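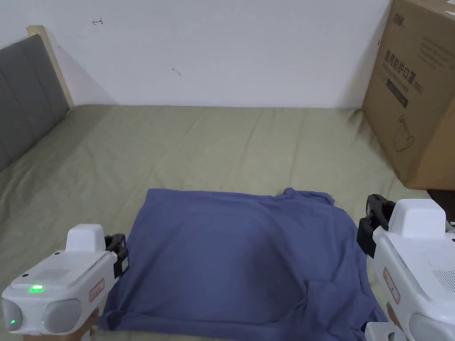
The Usuga Everyday Tee in slate blue

I've sold a lot of T-shirts through this little shop, and the Usuga is the one I keep stealing from my own stock. It's a soft, muted blue with a bit of periwinkle in it, and I love it next to quieter colors — sage green especially, so go ahead and wear it with those old olive pants!

Let's talk wrinkles. It's cotton, it creases, and I don't iron mine. I spread it flat on the bed, smooth it from the collar down to the hem, tuck the sleeves in and fold it in thirds. If you leave it in the basket overnight (guilty) it'll need a good shake first.

Emaven knits the fabric for us and Jaterus does the cutting and sewing. We ordered 300 for the first run and they went so fast that I bumped the next one up to 500, which my garage is still getting used to.

Fit is easy through the body, a little longer than most. Between sizes? Go down, unless you like it roomy.

Wash cool, inside out, with other blues. Tumble low or hang it up — mine has done both and still fits.

Item 114, Millimness basics range. $20 each, sizes XS to XXL. The XS is out until September, but I can put your name on the list if you send me a note.

Last updated: September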